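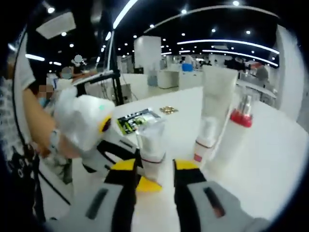 Handheld gripper collection is a method of recording manual work so that it can later be reproduced by a robot arm. The operator carries out an ordinary handling task, such as picking up a bottle and setting it down again, through a two-fingered tool held in the hand, and a camera on the tool records the approach, the grasp and the release. Items are chosen for variety of shape and surface: on a glossy white table, a short bottle with a dark band may stand beside a tall tube resting on its cap and a pump bottle with a red collar, with a flat printed package lying behind. Upright tubes are regarded as difficult, as a slight sideways contact is enough to tip them. Low, flat packs present the opposite problem and are usually drawn to a table edge before being lifted.

Use at Noltwood

The packing firm Noltwood adopted the method in order to automate the filling of mixed orders of toiletries, a job previously done entirely by hand. Its system, named Iltar, was trained on sessions recorded by the firm's own packers. A session lasted 9 minutes and was followed by a rest. The first release covered 107 product lines. By the following December the number had risen to 435, the later additions being mainly pump bottles and refill pouches.

Packers were not required to have technical knowledge. They were asked to work at a steady pace, to avoid changing grip halfway through a lift, and to repeat any attempt in which the item had been dropped. Dropped attempts were kept and labelled separately – they were later used to teach the system to recognise a failed grasp.
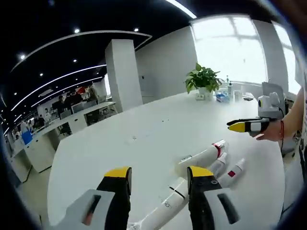

Article by Aniela Śliwiński
Section: Automation and work

Effects on staff

The main change reported at Noltwood was in the division of tasks. Before Iltar, a packer picked, checked and boxed each order. Afterwards the arms took over most of the picking, while checking and boxing stayed with people. Two new duties appeared on the rota: recording, in which a packer demonstrates the handling of new products, and recovery, in which a packer clears an arm that has stopped.

Recording is done at a table away from the packing line. Bottles are often laid on their sides for it, as they arrive in this position when tipped from a tray, and the round body must be gripped across its width. More than one operator may work at the same table, each with a separate tool. Lino Lo Presti, a shift leader, described recording as lighter than packing but more tiring for the wrist, and the length of a session was fixed after complaints of stiffness.

Recovery proved less popular. Stoppages come at irregular times, and a packer assigned to the duty cannot easily take on other work. The firm at first counted it as waiting time, at a lower rate of pay. This was withdrawn after 2 months and both new duties are now paid at the full packing rate.

Related systems

A similar arrangement exists at Trundau, where recording is carried out by a separate team and the packers have no part in it. Gbeho, a smaller system for folded textiles, uses the same type of tool with wider fingertips. Recordings made for one system cannot normally be used in another without adjustment, as the camera position and finger length differ.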